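Home | Equipment reviews | Training rooms | Loans | Contact

Strebel Memory Fitting Trainer: review for teaching departments

Issued by the Equipment Review Service, Pernholm Technical College

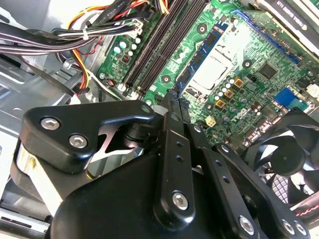

Is the Strebel trainer suitable for learners who have never fitted a memory module before?

It is suitable for complete beginners, provided that a tutor is present for the first session and that the printed guide supplied with the kit is replaced by the department's own instructions.

1. Purpose of this review

The Equipment Review Service assesses practical teaching equipment before departments commit their own budgets to it. The Strebel Memory Fitting Trainer (catalogue reference 2998) was submitted for review by the Computing and Electronics department, which wished to replace a collection of withdrawn office computers used in the introductory hardware unit. It was kept in regular use for one term and compared with the Brultance bench board, which several departments already hold.

The trainer is intended to teach one operation and to teach it thoroughly: the correct handling, alignment, seating and removal of memory modules on a full-size motherboard. It is not a working computer. No processor or power supply is included, and the supplier makes no claim that the board can be started. Departments seeking equipment for fault diagnosis or system set-up should look elsewhere in the catalogue.

2. What is supplied

The kit arrives in a single carton. It contains an open computer case with a green motherboard already mounted in it, a set of blue practice modules in a foam tray, an anti-static wrist strap with lead, a guide of 14 pages and a sheet of adhesive labels for marking the slots. The foam tray is well made and each recess is cut closely enough for a missing module to be noticed at the end of a lesson.

The price at the time of purchase was £175, with delivery charged separately. A replacement set of modules may be ordered without the case. The supplier, Stelent, dealt with the order promptly, although the delivery note listed the wrist strap under a different part number and this took two telephone calls to resolve.

3. The case and board

The decision to supply the board inside a case deserves approval. Learners who practise on a bare board often acquire habits which do not survive contact with a real computer. They approach the slot from any side they please and rest the heel of the hand wherever is comfortable. A case imposes limits. The hand must come in from a sensible direction, the sleeve must be kept clear, and the learner has to consider where the fingers will go before the module is picked up.

The board carries two banks of slots beside the processor socket, which reflects an arrangement found on larger machines and is less common in teaching equipment at this price. It allows a tutor to set different tasks on the same board, such as filling matching positions in both banks or moving a module from one bank to the other. Learners in the second half of the unit found these exercises more useful than simple repetition.

The slots are dark and carry no colour coding. Tutors were divided on this point. Some regarded the absence of colour as a fair preparation for boards on which the fitting order must be read from the manual. Others felt that beginners should be given more help. The adhesive labels are presumably meant to meet the second objection, but they lift at the corners after a few weeks and leave residue when removed. The Service suggests small tie-on tags or a laminated plan of the board kept beside the case.

The processor socket is open to view. It has a bright metal surround which reflects overhead lighting strongly, and learners seated opposite a window complained of glare when trying to see the ends of the nearest slots. Turning the case a quarter of the way round was sufficient in most rooms. Departments with fixed benches may wish to consider a matt cover for the socket, which would also protect it. None is supplied, and this is a regrettable omission in a kit sold for repeated handling.

4. The practice modules

The modules are correctly proportioned and have the usual offset notch in the contact edge, so that they cannot be seated the wrong way round without considerable force. The blue colour stands out clearly against the board. This proved to be of real benefit during demonstrations: a group standing at the far side of a bench could see whether a module was upright or leaning, and could follow the movement from tray to slot without being told where to look.

Memory chips are fitted along the face of each module, and learners should be taught from the outset to hold the module by its short ends. The trainer does not prevent poor handling. Fingerprints on the contacts were common in the first fortnight and were removed with a dry lint-free cloth. It was found helpful to inspect the contacts at the close of each session and to return any marked module to its owner for cleaning.

The edges of two modules were slightly rough as received. They were smoothed with a fine file and gave no further difficulty, but a department without technical support would have been justified in sending them back.

5. The latches

The latches at the slot ends received the closest attention, these being the parts most likely to fail. A module is pressed down until the latch closes over its edge, and the latch should produce a distinct click. On the review kit the click was clear at most positions and faint at the slot nearest the socket. Beginners at that slot tended either to stop too early or to go on pressing after the module was home.

A total of 325 fittings and removals was recorded over the term. At the end of that period all the latches still closed fully. One had become noticeably looser than the rest and could be opened by light contact from a passing finger. This is acceptable wear for teaching equipment at the price, although the Service would have preferred the supplier to state an expected working life. The guide is silent on the matter, and an enquiry to Stelent produced only the assurance that the part was of standard pattern.

Removal is taught less well than insertion. The guide gives it one short paragraph and does not mention that the module should be steadied while the latch is released. Several learners opened the latch sharply and allowed the module to spring up at one end. Tutors should demonstrate removal separately and allow time for it.

6. The printed guide

The guide is the weakest part of the kit. The diagrams are small, the order of steps changes between one page and the next, and the section on static electricity appears after the first practical exercise. It also refers throughout to a 'retaining lever', a term which is neither explained nor used on the accompanying label sheet.

The department prepared a single-sheet replacement for its own classes. Its wording is given for the use of others:

Fasten the wrist strap and clip the lead to the case.
Identify the slot named on the task card.
Open the latch fully.
Hold the module by its short ends and match the notch to the slot.
Lower the module upright, with both ends level.
Press firmly at each end until the latch has closed.
Look along the slot from the side and confirm that the module is level.

Learners using this sheet needed markedly less assistance than those given the printed guide - a result which reflects on the guide and should not be counted against the hardware.

7. Comparison with the Brultance bench board

The Brultance board is cheaper, lighter and easier to store. It is a bare board on a plastic base with a single group of slots, and it remains a reasonable choice for open days and short taster sessions. Its latches are stiffer and, in the Service's experience, more durable. Its modules are the same colour as the board, which makes demonstration to a group difficult.

The Strebel trainer is better suited to assessed work. The case, the additional slots and the clearly visible modules allow a tutor to watch a learner's technique properly. It does require more bench space, and two learners cannot work on it comfortably at the same time.

8. Storage and care

The trainer should be stored flat with all modules removed and returned to the tray. Dust gathers in the open slots and should be cleared with a soft brush at the end of each half term. The case has no lid, and a simple cloth cover was found adequate. Stacking is not advised.

9. Recommendation

The Strebel Memory Fitting Trainer is recommended for purchase by departments delivering the introductory hardware unit, at a ratio of one kit to every three learners. Approval is given on condition that the department's instruction sheet is used in place of the supplied guide and that latches are checked at the beginning of each term. The kit is not recommended for unsupervised use in open-access rooms.

The review kit has been transferred to the loans store and may be borrowed from July. Requests should be made on the usual form, stating the room and the length of loan required.

Share this review (6) | Comments (2)

Equipment Review Service, Pernholm Technical College. All rights reserved. Back to top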